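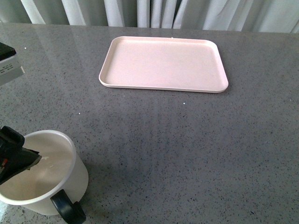 Stemholm Spring Jumper Series: Questions from Riders and Owners

Last revised June 3, 2026

Who can enter?

Any rider with a current series membership. Riders under 18 need a signed release from a parent or guardian on file with the show office before their first class. Horses must be at least four years old. Ponies may enter the 0.80 m and 0.90 m classes only.

How do I enter?

Entries are made online through the Lellton entry system. The entry is complete when fees are paid and the negative Coggins test has been uploaded. Incomplete entries do not hold a stall or a place in the order of go.

Is there a limit on entries?

Yes. Each show day is capped at 130 rounds across both rings. When the cap is reached, later entries go on a waiting list in order of payment. Waiting list fees are refunded in full if no place opens.

What are the stall dimensions, and is bedding included?

Stalls are 10 by 12 feet with a sliding front door. Two bags of shavings are included in the stall fee. Additional bags can be ordered with the entry or bought at the feed stand next to Barn C. Straw is not permitted.

How is the order of go decided?

By random draw at 5 p.m. on the day before each class. Riders with more than one horse in a class are spaced at least eight horses apart where the size of the class allows it. Trainers with conflicts between rings should speak to the in-gate, not to the judge.

What table are the classes judged under?

The 0.80 m through 1.00 m classes are optimum time. The 1.10 m and 1.20 m classes are jumped against the clock with one immediate jump-off. The Trindum Stake is a two-round class. All riders with four faults or fewer in the first round return for the second, in reverse order of standing.

Who designs the courses?

Emiliano Rosales sets the main ring and Ludmila Vaněk sets the schooling ring. Course plans are posted at the in-gate 30 minutes before the walk.

How long is the course walk?

Ten minutes. Riders must be on foot and in boots. The ring is closed to everyone but the jump crew when the bell rings.

How much is the prize money?

The Trindum Stake pays $2,000 to eight places. Other classes pay ribbons and series points. Prize checks are mailed within 90 days to the owner named on the entry, once a tax form has been received.

How are series points counted?

Points are awarded to a horse and rider pair. A change of rider starts a new record. The best five results count toward the final standings. Points from the April shows are included. Ties are broken by the higher placing in the last class both pairs jumped.

My points look wrong. What should I do?

Write to the points secretary, Estrella Bermúdez, with the class number and the horse's entry number. Corrections are accepted until noon on the Friday before the final.

What tack and boots are allowed?

Snaffles, pelhams and hackamores are allowed in all classes. Draw reins may be used in the warm-up but not in the competition ring. Hind boots must have a smooth inner surface, and the steward, Aurelio Aguirre, may ask to see them removed after a round.

Can I scratch and get a refund?

Class fees are refunded in full until entries close. After that date a veterinary certificate is required, and the stall and office fees are kept.

What happens if it rains?

Classes may be moved to the indoor ring or delayed. If a class is canceled before it starts, its fee is credited to the rider's account. A class stopped partway is resumed from the same point in the order.

Are dogs allowed?

On a leash, in the barns and parking areas. They are not allowed at the in-gate or in the warm-up.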